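Plistura hand grippers, worth it for a small shop?

Posted in Automation & Robots
10/08/2025

Looking at the Plistura handheld set, the pair with the marker cubes on top. $593 for both grippers and the software. We want to record pick and place demos and train an arm off them later. Anyone own these? Main worry is tracking, the last kit I tried (Villuretti) lost the left hand constantly. Also are the cables a pain.

2 replies

Skinner

Have had the pair since December. Short version, yes, buy it, with a few gripes.

Tracking is good if the cubes stay in view. Mine drops out when I turn my wrist too far, then comes back on its own. Shiny floor didn't bother it but a bright window did. Do the calibration every time you start, takes 20 seconds, dont skip it.

Cables. One on each gripper and they do hang down by your arm. I wear short sleeves and run them loose, you stop noticing after a bit. Wish it was wireless.

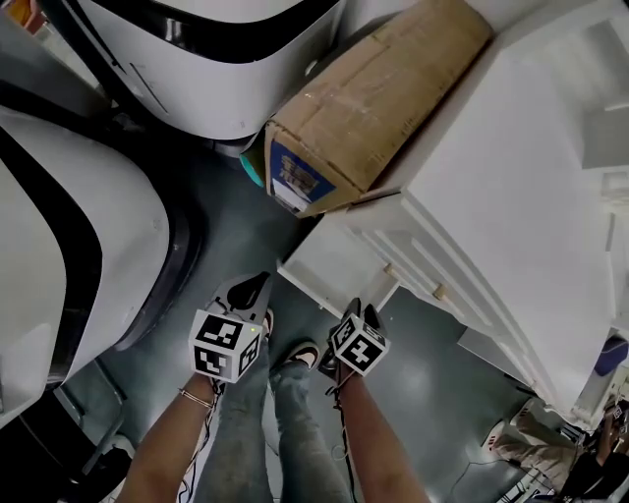 What I'd check before you order

- Firmware. Older units ship on 19, you want the newer one, update is free but slow.
- Spare jaws. Not in the box, and the tips wear.
- Returns. They gave me 19 days, ask them to confirm it in the email.

Support answered me twice and ignored me once. Make of that what you will.

Ultidside

No idea on Plistura but for that money I'd look used. Cubes are just printed codes anyway, if one gets scratched up can you even reprint it?? Would ask them that frist.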